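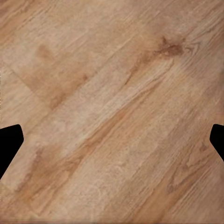 시뮬레이션으로 렌더링한 나뭇결 작업면과 좌우의 검은색 그리퍼 핑거. 핑거 사이에 잡힌 물체는 없다.

푸스투라, 손목 카메라 시뮬레이션 데이터 기록 지침 개정판 공개

로봇 조작 소프트웨어 업체 푸스투라(Fustura)가 손목 장착 카메라 영상을 대상으로 한 시뮬레이션 데이터 기록 지침의 개정판을 2025년 8월 공개했다. 합성 영상으로 학습한 파지 정책을 실제 설비에 이식할 때 요구되는 기록 항목과 검수 절차를 정한 문서로, 사내 규정으로 운용하던 초판을 외부 협력사에도 적용할 수 있도록 다시 정리한 것이다. 법적 구속력은 없으며 푸스투라와 데이터를 주고받는 기관에 한해 계약 조건으로 편입된다.

개정판은 본문 4개 장과 부속서로 구성된다. 본문은 장면 구성, 카메라 및 그리퍼 기하, 에피소드 경계, 검수 및 보관을 차례로 다룬다. 초판에서 권고 사항이던 항목 가운데 10개가 필수로 전환됐다.

변경 폭이 가장 큰 부분은 작업면 텍스처 규정이다. 목재, 석재, 직물 등 무늬가 있는 텍스처를 사용할 경우 원본 파일의 해시값, 반복 배율, 회전각을 에피소드 단위로 기록해야 한다. 초판은 텍스처 이름만 요구했다. 같은 이름의 텍스처라도 배율이 다르면 근접 시점에서 옹이나 결의 크기가 달라지며, 검수자가 이를 작은 물체나 얼룩으로 분류한 사례가 있었다는 것이 개정 사유다. 텍스처 이음매가 카메라 시야에 들어오는 경우에는 별도 플래그를 부여한다.

조명 항목도 구체화됐다. 그림자 계산을 끄거나 확산광만 사용한 장면은 해당 사실을 메타데이터에 명시해야 하며, 그림자가 있는 장면과 동일한 묶음으로 배포할 수 없다. 광원의 위치와 세기를 무작위화했다면 적용한 분포와 시드값을 함께 제출한다.

그리퍼 기하 장에서는 핑거가 영상 가장자리에 일부만 나타나는 경우의 처리 기준이 신설됐다. 좌우 핑거의 노출 면적이 서로 달라도 결함으로 보지 않되, 카메라 외부 파라미터와 핑거 개도값으로 재현한 윤곽이 렌더링 결과와 일치해야 한다. 허용 오차는 부속서 B에 해상도별로 규정돼 있다. 핑거 윤곽을 후처리로 지우거나 대칭으로 보정하는 행위는 금지된다.

물체가 없는 프레임의 취급도 달라졌다. 초판에서는 파지 대상이 시야에 없는 프레임을 제출 전에 삭제할 수 있었으나, 개정판은 에피소드 내 모든 프레임의 보존을 의무화했다. 접근 전 구간과 파지 실패 후 구간을 임의로 잘라 내면 시간축이 어긋나고 정책의 탐색 동작을 평가할 수 없다는 판단에 따른 것이다. 학습 단계에서 제외할 프레임은 삭제하지 않고 마스크로 지정한다.

지침 작성을 총괄한 미낙시 순다람(Meenakshi Sundaram)은 “빈 작업면도 센서 입력이며, 제외 여부는 데이터를 사용하는 쪽이 결정할 사항”이라며 “제공자는 어떤 조건에서 생성된 프레임인지 추적할 수 있게 할 책임이 있다”고 설명했다.

푸스투라는 지난 2월부터 프루드소프(Prudthorpe) 시험실에서 개정안 초안을 시범 적용했다. 대상은 712개 에피소드였으며, 필수 항목이 하나라도 누락된 에피소드는 자동 검사 단계에서 반려됐다. 반려 사유로는 텍스처 회전각 누락이 가장 많았고 핑거 개도값의 단위 불일치가 뒤를 이었다. 단위는 개정판에서 밀리미터로 통일됐다.

협력사인 안젤로프스키(Angelovski)는 기존 보유분 중 약 2,280개 에피소드를 새 형식으로 변환할 계획이다. 이 회사의 데이터 품질 담당 피터르 주베르(Pieter Joubert)는 “시드값이 남아 있는 장면은 재렌더링으로 누락 항목을 채울 수 있지만, 그렇지 않은 장면은 구형식으로 표시해 분리 보관할 것”이라고 밝혔다. 지침은 누락값을 추정해 기입하는 것을 허용하지 않는다.

실제 설비에서 촬영한 영상은 이번 개정판의 적용 범위에 포함되지 않는다. 시뮬레이션 영상과 실사 영상을 혼합한 데이터세트는 각 프레임에 생성 방식을 표기해야 하며, 실사 부분에는 기존 촬영 규정이 그대로 적용된다. 초판에 따라 이미 배포된 데이터는 회수 대상이 아니지만, 내용을 수정해 재배포할 때는 개정판의 필수 항목을 충족해야 한다.

부속서에는 메타데이터 스키마, 자동 검사 규칙, 반려 코드 목록이 수록됐다. 검사 도구 트로모프(Tromov)의 설정 파일도 함께 제공된다. 의견 접수 및 정오표 관리는 암라 스토야노비치(Amra Stojanović)가 담당한다.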